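Chapter 9
Care of Washrooms and Bathroom Furniture

After studying this chapter, the reader should be able to:
Put the surfaces of a bathroom in the correct order for cleaning.
Choose a suitable cloth or sponge for each surface.
Clear, wipe and reset a vanity counter.
Record the work on a room sheet.

9.1 Introduction

A bathroom is a small room with many kinds of surface. Ceramic, metal, glass, painted wood and stone may all be found within reach of one another, and each calls for its own treatment. In the Irberg residence survey, which is used throughout this book, the bathroom took more working time than any other room of its size. Much of that time was spent moving articles from one place to another before any cleaning could begin.

The sink is the natural starting point. It is used more often than any other fixture, and residue from soap and toothpaste collects in the basin and at the foot of the faucet. Cloths set aside for the sink should be of one color and should not be used on the floor or the toilet.

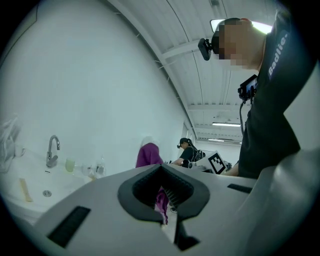 Figure 9.1 Purple cloth near a sink with an arched chrome faucet. A sponge lies on the edge of the counter.

9.2 The Vanity as a Work Area

The term "vanity" refers to a sink set into a cabinet, often with drawers below. For purposes of cleaning, it is treated as four separate areas: the counter, the basin, the faucet and the front. Work proceeds from the back of the counter toward the worker, then into the basin. Drawer fronts and handles are wiped last – a step that is frequently left out.

Loose articles present the main difficulty. Cups, bottles and small containers tend to gather along the back edge, where they hide marks and slow the work. Personal articles such as telephones are moved to a safe place by their owner whenever possible. 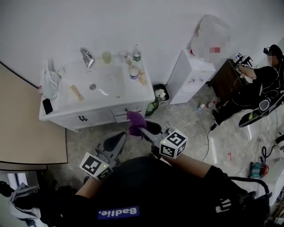 Figure 9.2 Vanity with two drawers. Articles stand along the back of the counter, and a trash bin filled with tissues is on the floor to the right.

9.3 Bins and Floor Articles

Bins are emptied before the floor is cleaned. Glass bottles are removed by hand and kept apart from paper waste. Small bottles on the floor should be picked up and returned to a shelf or cabinet, and cords should be moved out of the walking path before mopping starts.

Key terms: basin, drain, residue, room sheet, vanity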